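Hi from the Naltus bench! Progress report for the Brostia grant, 8 March 2018. It's a mixed one, I'm afraid, and most of it is about a fault.
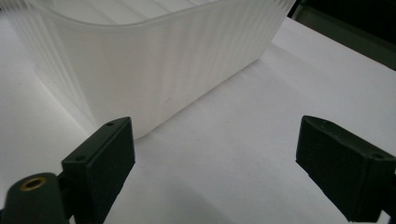 ## What went wrong

We were going great guns through January. The hand-held gripper was giving us good, clean grasp recordings, and the ribbed plastic containers (the translucent ones we told you we were nervous about) were no trouble at all. Then the width readings started to drift. The fingers would be wide open and the log would swear they were 4 mm closer together than that, and it got worse the longer a session ran.

I blamed the software for far too long. Sorry! It was a screw at the left finger mount, backing out a tiny bit with every squeeze, so the finger could rock on its pad. Once I put a gauge on it, the play was obvious.

## What it cost us

- 3,000 recordings on the Fikel server are flagged as suspect. I think a good part can be saved by correcting the width, but please don't count them yet.
- We lost six working days, most of them to me poking at the wrong thing.
- One finger pad is scrapped. Cocco is printing the new ones with a deeper screw seat.

Nobody got hurt. I did write it up as a safety matter too, as a finger that comes off mid-squeeze could pinch somebody, and I'd like that on record.

## What's changed

Every screw now gets thread locker and a paint mark, and we check the marks every 10 recordings (a bit of a pain, but it takes seconds). The width gets zeroed against a metal block at the start of each session. Four sessions in, the drift hasn't come back, though I want a longer run before I call it fixed.

## Money and next steps

Still inside the budget, just. The spare fingers came out of the parts line, so I'm not asking for more. Could we push the container milestone back by those six days? If that's a problem for your side, let me know and I'll see what can be squeezed out of the testing time.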